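The Desk Corner: a little love for the power strip

Hello again from the Horville newsletter desk! Last time I promised you lamps, and lamps are coming, but first I have to talk about power strips. I blame the Bistent, my new desk, a lovely thing with exactly one outlet anywhere near it. So I've gone down the rabbit hole.
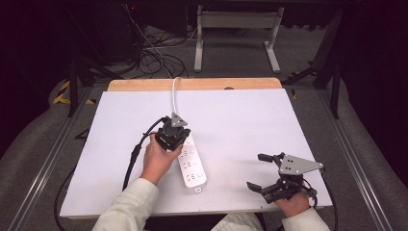
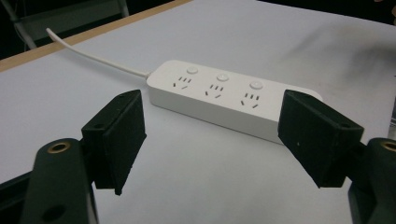 A white power strip on a pale surface, with its thin white cable running off toward the back.

I do like white on a pale desktop. Black cords across a light surface are the first thing my eye goes to (my old setup looked like a plate of licorice), and a thin white one sort of melts away. I also like having the strip up on top where I can reach it. Mine spent years on the floor behind the Restavlow bookcase, and every time I wanted to charge something I was on my stomach with a flashlight in my teeth.

Push buttons by the sockets are my other weakness — you can leave the lamp on and shut off everything else without pulling a single plug. My sister thinks this is a silly thing to get excited about. She has never had to unplug a printer by feel!

A few of you wrote in after the July issue asking how long a cord to get. I measured mine along the route it would really take, down the back of the desk and over to the wall, and it came to 90 inches, which was 22 more than my straight-line guess. Measure the long way. And please don't plug one strip into another, or run a space heater off one. Heaters go straight into the wall.

The swap table at the Debnath room is back on 27th March, so bring along any spare cord clips and desk bits you aren't using. I'll have a whole bag of them — mostly the sticky kind, mostly still sticky.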